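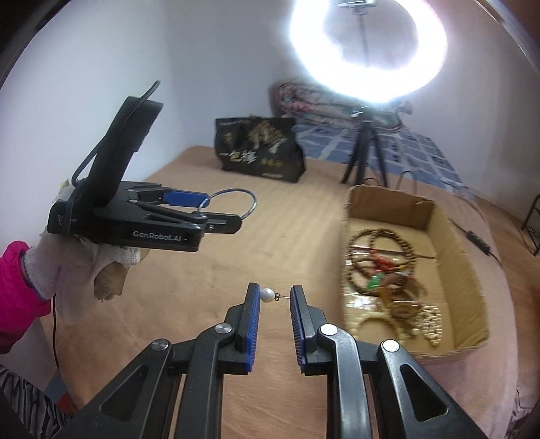 What does the planner need before it will suggest a grasp on a very small object?

It needs three things from you: a calibrated gripper opening, a minimum object width that is set low enough, and a force cap. With those in place, Plolitz will happily plan for things you could lose in a carpet.

4. Setting up small-object grasping

This is my favorite part of the whole package, and I hope you have as much fun with it as we did! Small objects used to be the place where the old Plolitz planner simply gave up and returned an empty list. The new one looks at the object mask, the finger pads and the approach path together, so a thin ring or a bead is now just another target. Set aside an afternoon the first time. After that it goes fast.

You should already have finished section 3 (camera and hand alignment). If the alignment check still shows a yellow bar, go back and fix that first.

4.1 Calibrate the opening

1. Open the Hand panel and choose Opening > Calibrate.
2. Close the fingers all the way with nothing between the pads. Press Set Zero.
3. Open the fingers all the way. Press Set Full.
4. Close them again slowly and watch the trace. You want a smooth slope with no steps in it.
5. Press Save. The panel shows the new table with a green dot next to it.

Note: Soft pads squash a little at zero. Don't squeeze hard in step 2, or every small object will be reported as thinner than it is.

Note: Each hand keeps its own table. If you record with two hands, run 4.1 once for each and give them names you can tell apart in a log file. "left" and "right" are fine. "hand" and "hand2" are what Leobardo Manríquez used, and we spent a long December evening untangling the results.

4.2 Turn on the small-object profile

1. In Planner > Profiles, pick Small. Do not edit Default; make a copy if you want to experiment.
2. Set min_width to 4. The unit is millimeters.
3. Set max_candidates to 178. More than that slows the preview and hardly ever finds a better grasp.
4. Leave prefer_flat_sides on for tags, clasps and coins. Turn it off for beads and other round things.
5. Press Apply, then Reload Scene. The second button matters! The profile is not read again until the scene is reloaded.

CAUTION: The Small profile lowers the clearance between the fingertips and the table. Run it at reduced speed until you have watched a full set of approaches.

4.3 Set the force cap

1. Go to Hand > Limits.
2. Set force_cap to 42. This is a percentage of the hand's rated grip.
3. Tick Hold On Contact. The fingers stop at first touch and hold there until the lift begins.
4. Run Test Grip on a scrap of foam. If the pads leave a dent that stays, lower the cap and try again.

CAUTION: Never use Test Grip with your own fingers between the pads, at any setting.

4.4 Check perception

Shiny things are where it gets interesting. A bright lamp puts a hot spot on metal and on anything polished, and the mask tool may split one object in two. Here's how to catch it.

1. Open View > Masks and freeze the preview.
2. Click the target. The whole object should light up in one color.
3. If it shows two colors, press Merge and click both parts.
4. Move the lamp or lower its brightness, then unfreeze. If the split comes back, raise glare_tolerance one notch.
5. Look at the Confidence number. We start planning at 93 or better. You can go lower, but expect some odd suggestions.

Strings and chains need one more setting. Tick Treat As Linked, and the planner will stop thinking that each bead is a separate object. Angeliki Chatzigeorgiou wrote this option after her test run on a tangled necklace came back with a full list of candidates for one strand. It is a lovely bit of code, and the comments in linked.py are worth reading if you like graph problems.

4.5 First plan

1. Place one small object on a plain surface, well away from the others.
2. Press Plan. Candidates appear as thin lines, with the best one drawn thick.
3. Use the arrow keys to step through them. Space plays the approach.
4. When you like one, press Keep. It goes into the session file along with the profile and the hand table.
5. Now add a second object close by and plan again. Watch how the approach angle changes!

If the list comes back empty, open the Reasons tab. "Too thin" points to 4.1 or min_width. "No path" usually means a neighbor is in the way, and "Stale scene" means you skipped the reload in 4.2.

Session files made with the Small profile can be opened on any machine that has the same hand tables. Copy the tables folder over first, then the session.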